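2 min read

I've come around to thinking the worst fault a packing robot can have is a polite one. Ours at Hostinwood stopped dead in November with a box between its grippers and no alarm at all, and we all stood there like guests waiting for grace.
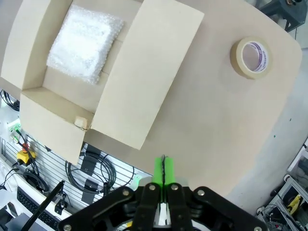
A loud failure, bless it, sends people to the red button. A quiet one invites them to lean in.

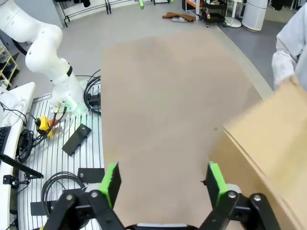 Petronella Magagula
Cell safety lead, Hostinwood

I'd like every silent stop written up as a near miss, even the dull ones. 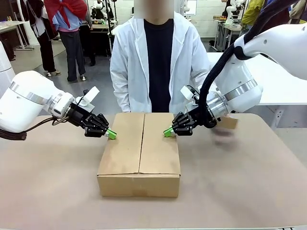
Was anyone hurt?
Thankfully everyone was fine, though the arms started up again after 15 seconds. 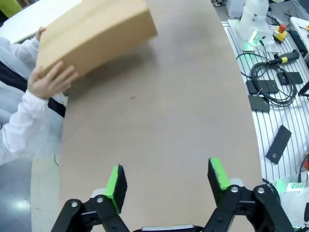 What should people do when it freezes?
Press the stop first, then wonder why.

4 comments · 2 shares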